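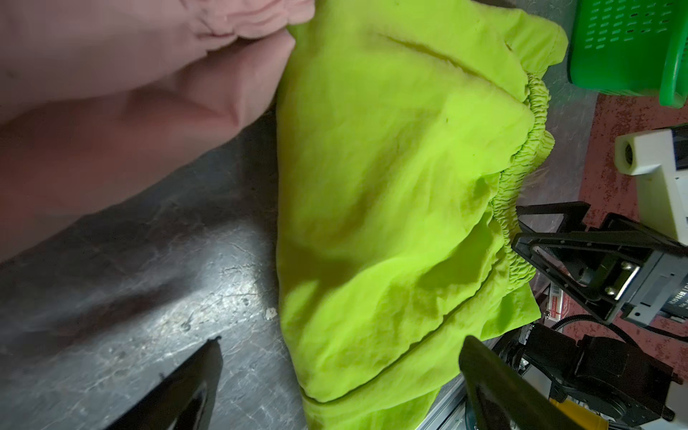

**Notes to self, March 5, 2020. Folding talk, laundry managers' day at Overgaard. Forty-minute slot, leave time for people to argue.**

Slow down! You talked way too fast last time.

**Opening**

Hi everybody, I'm Angus Nisbet, I run the finishing floor at Hidgate. We're a commercial laundry, mostly small hotels, plus guest laundry, so that's everything from duvet covers down to somebody's vacation shorts. I've been there long enough to have folded all of it by hand.

(Ask: who here started out folding? Wait for hands. Really wait.)

I'm going to talk about what happened on our floor when we put in robot arms, and mostly I'm going to talk about the people, because you can get the specs from the sales folks in the lobby and they have better cookies than I do.

**What we bought and what we thought we were buying**

- Project name was Purnano. No, I don't know what it means either, it came with the paperwork.
- Started in October. One table, two shifts.
- In my head I had a folding machine. I'd put in a heap and get out a stack. My boss had the same picture in his head, and his was on a spreadsheet.
- What we got was a trainee. A slow one, at first.

Tell the shorts story here. First week, the thing is working on one pair of shorts and the whole crew is standing around it like it's a baby learning to walk. They're cheering! Then the second week they're not cheering, they're asking me what it's for. Good question, and I didn't have a good answer ready. Have one ready, people. That's my first piece of advice and you can write it down.

**Cloth is hard**

Pause on the slide. Let them look.
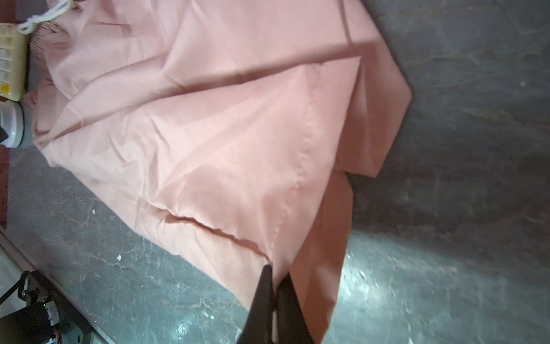 *Pink cotton-type fabric, gripper on a fold. Finding the corner is the whole game.*

Everyone in this room can pick up a sheet and find the corner without looking. You do it while you're talking about your kids. Try explaining it to somebody, though. I tried, with the engineers, and I sounded like an idiot. "You just sort of feel for it." Great, thanks Angus.

So we had the folders explain it, and they were so much better than me. They'd say grab the hem, not the middle. Follow the seam. If the flap's folded over on itself, deal with the flap first. All this stuff they'd never been asked about, and it was going straight into how the arm got set up.

(If someone asks about elastic waistbands: yes, they're a pain. They bunch up. Keep it short, you can go on about waistbands for an hour.)

**The numbers, quickly**

- First full week on the table: 222 pieces. A decent folder laughs at that.
- Best week so far: 2,146 pieces, and that's with a person at the table fixing the bad ones.
- Pieces a person had to redo in that best week: 581. I'm showing you that one on purpose. My boss would rather I didn't. Hi, boss.

**What changed for the crew**

This is the main part, don't rush it.

The job title on the rota used to be "folder." Now one person per shift is "table lead," and they feed, watch, step in and log what went wrong. It pays more. I had to fight for that and it took almost 200 emails (okay, it felt like more). If you're asking somebody to teach a machine their job, pay them for teaching.

Some people love it. Shoulders and wrists get a break, which matters when you've done this for years. Some people hate it, and I get that too. Folding next to somebody is social. Standing over a table watching an arm think is kind of lonely. We'd put the table off in a corner and one of the crew finally told me, you've put me in the time-out chair. So we moved it back in line with the hand-folding benches and the mood got better right away.

We haven't let anyone go. I also haven't promised that we never will, and the crew knows I haven't. They asked me straight out at a shift meeting and I said what I could stand behind, through the end of our current contract. It was a rough meeting. I'd still do it the same way.

**Things I'd do differently**

- Bring the crew in before the purchase order.
- Rotate the lead every two hours. We started with whole shifts and people's eyes were glazing over.
- Visit another site first. The Putberg plant offered and I was too busy. Dumb.

**Questions**

If it goes quiet, ask the front row what their worst item is. Somebody always says fitted sheets, and then you've got ten minutes covered.

Bring water. Clicker batteries are in the side pocket.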